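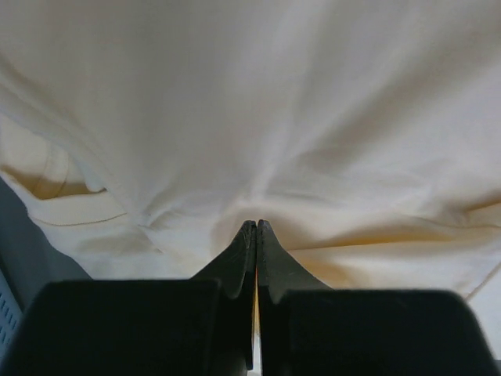 Folding Line Support, Drodside Laundry: Progress to the End of December

During this period the two-arm folding cell at Drodside moved from set-up into daily use beside the hand-folding tables. The cell was given the work that staff had rated hardest on the wrists, beginning with soft tops. Light cream fabric of this kind creases easily, and the gripper fingertips close on a very small area where the folds gather, so the choice of grip point has taken up most of the technical hours. A total of 509 garments were put through the cell, of which 89 were passed back to the tables for refolding.

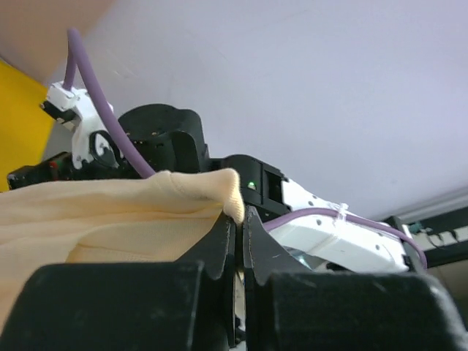 Thirteen members of staff have completed the operator course. Ten now take turns at the cell in two-hour spells, and the remainder have asked to stay on hand folding for the present, which has been agreed. No post has been removed and no contracted hours have been reduced.

Staff views were gathered by Eusebio Carrasco, shift lead. Operators reported less soreness at the end of the day. Several also said that the work had become quieter and more solitary, and that they missed talking across the table. The cell will therefore be moved closer to the packing bench in the next period.

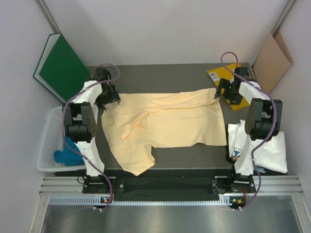

Long sleeves remain the main cause of refolds. Wundeck has supplied revised folding steps, and these will be tried first on the early shift. The regrading of operator posts is still under discussion with the staff side, and the outcome will be included in our next report.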